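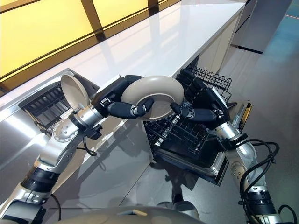

Taupe plate over the open dishwasher, Tresstead shared kitchen. A second plate is in the rack at left.

To: Tresstead residents and staff list
From: Fanni Dobos, House Services
Date: March 7, 2019
Subject: Re: Dishwasher loading and the new plates

Dear all,

Thank you for the replies to the notice on kitchen procedures. One message raised several points that apply to every floor, and I am answering it to the full list with the writer's permission.

> Could House Services confirm whether the taupe plates from the
> Camus order may go in the dishwasher? Our floor has been washing
> them by hand and leaving them in the black rack on the counter,
> which fills up by early evening. We would also like to know which
> level they belong on. The notice says "lower rack" but the card
> inside the cupboard door, left over from the Bakos machine, says
> "upper." Finally, is there any rule about the white bowls? They
> seem to come from more than one supplier.

The taupe plates may be machine washed on the normal program. The short program is not suitable for plates with dried food on them.

Plates belong on the lower rack, standing on edge between the prongs, with the eating surface turned toward the middle. Please push the upper rack back in before loading them. The card in the cupboard refers to the previous machine and should be disregarded. Replacement cards are being printed and will be delivered to each floor kitchen.

The dish rack on the counter remains available for items washed by hand. It is not intended for overnight storage, and anything dry should be returned to the shelf by the last person using the kitchen.

With regard to the white bowls, the writer is correct. The house owns bowls from the Plollik order of last December as well as an older set, and the two do not stack well together. Please turn a bowl over and look at the base before shelving it.
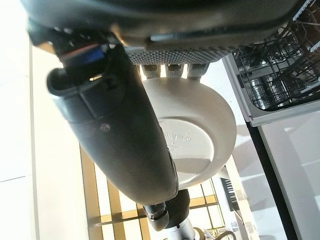 Underside of a white bowl, with the foot ring and a short line of small raised lettering on the base.

The lettering on the bases is small and hard to read in poor light. If you cannot make it out, compare the foot ring with a bowl already on the shelf -- the older set has a noticeably wider ring. Bowls of either kind go on the upper rack, face down and at a slight angle so that water does not collect in the base.

Chipped plates and bowls should be set aside for House Services and not put back into use. Requests for replacements may be sent to me directly, quoting stock reference 2197. We hold 39 spare plates at present, and each floor may request up to three without further approval.

Questions about the dishwasher itself, including drainage and detergent, should continue to go to the maintenance desk.

Sincerely,

Fanni Dobos
House Services, Tresstead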